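Zamberg Guest House: Yearly Room Safety Check, with Comments

Filled in by Ineke Dewulf. Second reader: Griet Nijs. Round of November.

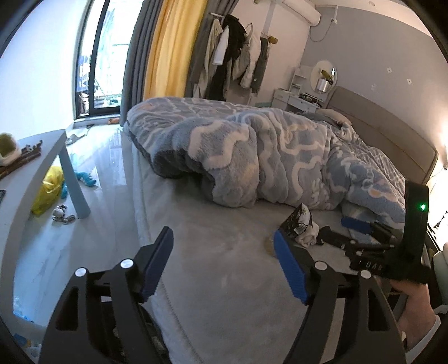 Bedroom, bed with comforter on gray fitted sheet. See section 3.

How to read this list: OK means I looked at it and have no remark. ACTION means somebody must do something before the next guests. WATCH means it is good enough now, but I want to see it again in spring. N/A means we do not have it. I wrote comments also where the result is OK, for last year Griet asked me many times what I had meant.

1. Entrance and stairs

1.1 Front door opens from inside without key: OK
The new turning knob works well. Please do not hang the key tag on it again, it blocks the turning.

1.2 Outside step, grip and edge: ACTION
The rubber strip on the edge is coming loose on the left side. I could lift it with one finger. Glue is not enough, it was glued last winter already. I ask for a new strip with screws.

1.3 Handrail fixed on both ends: OK
I pulled hard on it. The lower bracket makes a small noise but does not move.

1.4 Stair lighting, upper and lower switch: WATCH
Both switches work. The upper one must be pressed two times on some occasions. Griet tried it and for her it worked the first time, so maybe it is my way of pressing.

1.5 Nothing stored on the stairs: ACTION
A box of brochures and two umbrellas were standing on the third step. I moved the umbrellas. The box is too heavy for me and I left it.

2. Smoke, fire and way out

2.1 Smoke alarm upstairs, test button: OK
Loud. The neighbor's dog can confirm.

2.2 Smoke alarm downstairs, test button: ACTION
No sound at the first test. With a fresh battery it gave sound. I put ACTION anyway, for we do not know how long the old battery was empty. Proposal: write the month of changing on a sticker inside the cover.

2.3 Fire extinguisher, pressure needle in green: OK
Unit with tag 3154. The pin and the seal are there. The tag is difficult to read behind the coats, so the coats should go to another hook.

2.4 Fire blanket in kitchen: OK
It hangs beside the door and not above the stove, as it should be.

2.5 Escape plan visible in each bedroom: WATCH
The plan is there, but it still shows the old back door, which is now a window. The window can be opened completely and a grown person can go through. The drawing must be made again. Griet has the file on her computer.

2.6 Emergency telephone list: ACTION
The list has our old number. A guest who calls it will reach a hair salon.

3. Bedrooms

3.1 Bed frame stable, no sharp parts: OK
I sat on every corner. In the small room one slat had slipped from its holder and I pushed it back.

3.2 Mattress, seams and general state: OK
Turned in spring according to the notebook. Next turning also in spring.

3.3 Bedding, free distance from heater and lamp: WATCH
The comforters are thick and slide down when a guest sleeps restless. In the small room the bed is close to the heater. I moved the bed away by the width of my hand, but the cleaning person puts it back because of the vacuum cleaner. Let us put a small piece of tape on the floor where the leg must stand.

3.4 Bedding labels readable: ACTION
On two comforters the label is washed out completely. We do not know anymore at which temperature they may go in the dryer. Until we know, please dry them on the line.

3.5 Bedside lamp, cable and plug: ACTION
The lamp of brand Fiadzo in the large room has a cable with a bend near the plug, and the outer layer is open there. I took it out of the room and put a note on it, DO NOT USE. It must not be repaired with tape. A new cable or a new lamp, both are fine for me.

3.6 Window opening and limiter: OK
The limiter can be released by an adult with two hands, and the instruction is on the window.

3.7 Rug, slipping: WATCH
The rug has an underlayer but it is too short, so one end still slides. Cut a new piece from the roll in the cellar.

3.8 Wardrobe fixed to wall: OK
Checked with flashlight from above. Both screws are there.

4. Bathroom

4.1 Hot water temperature at the tap: WATCH
After the visit of Tindon the boiler was set lower. The water is comfortable at the sink, but in the shower it changes suddenly when somebody opens the kitchen tap. I tested this with Griet in the kitchen and me with one arm in the shower. We have to ask Tindon if a different mixing valve is possible.

4.2 Anti-slip mat in shower: ACTION
The suction cups are hard from the lime and hold no more. I threw it away. No mat in the shower at this moment, so this is the first thing to buy.

4.3 Ventilator running: OK
It holds a sheet of toilet paper against the grille. The grille was dusty and I cleaned it.

4.4 Door can be opened from outside with a coin: OK
Tried with a coin and with a spoon. The spoon is too thick.

4.5 Socket near the mirror: OK
Distance from the water is sufficient, the cover closes by itself.

5. Kitchen

5.1 Gas hose, date and condition: N/A
We cook with electricity since the renovation. I leave the line in the form in case somebody uses the form for the other house.

5.2 Stove, all knobs return to zero: WATCH
The knob at the back right goes to zero but it does not click anymore. A guest can think that it is off when it is on the lowest position. Please put this also in the guest folder.

5.3 Refrigerator temperature: OK
I put a thermometer in a glass of water on the middle shelf and read it after one night.

5.4 Cleaning products, closed and high: ACTION
The descaler of Zudero stood under the sink next to the dishwasher tablets, with no child lock on the door. I moved all to the high cupboard. The child lock is bought but still in the package. Who can install it?

5.5 Extension cord: ACTION
The cord behind the microwave says maximum 1000 watts. The microwave and the kettle were both plugged in it. Now the kettle is in the wall socket. I would like the cord to leave the kitchen altogether.

5.6 First aid box: ACTION
The bandages are fine. The eye wash is past its date, and the scissors are missing again. Of the 10 plasters that should be inside, 6 are left.

6. Garden and shed

6.1 Path to the gate, flat and visible: WATCH
One tile is higher than the others after the rain. I stepped over it easily but with a suitcase in the dark it is different.

6.2 Shed locked: OK

6.3 Ladder: OK
Feet and locks are good. It is only for us, guests should not have the shed key.

6.4 Gate closes by itself: ACTION
It stops halfway. The spring needs oil or must be replaced.

Comments of second reader (Griet)

1.5: The box was mine, it is in the office now.
2.6: New list printed and hung up. I also called the hair salon to say sorry, they were friendly.
3.3: Agree with the tape. Not the yellow one please, it leaves glue on the floor.
3.4: I think the dryer is the reason that the labels are gone. I will write to the shop.
5.4: I can do the lock on Sunday if someone lends me a small drill.
6.4: Oil did not help. Spring to be ordered.

To buy: shower mat, rubber strip with screws, lamp cable, eye wash, scissors, plasters, spring for gate, batteries for both alarms.

Second look at all ACTION points: before the keys go out again. Ineke keeps the paper copy in the blue folder.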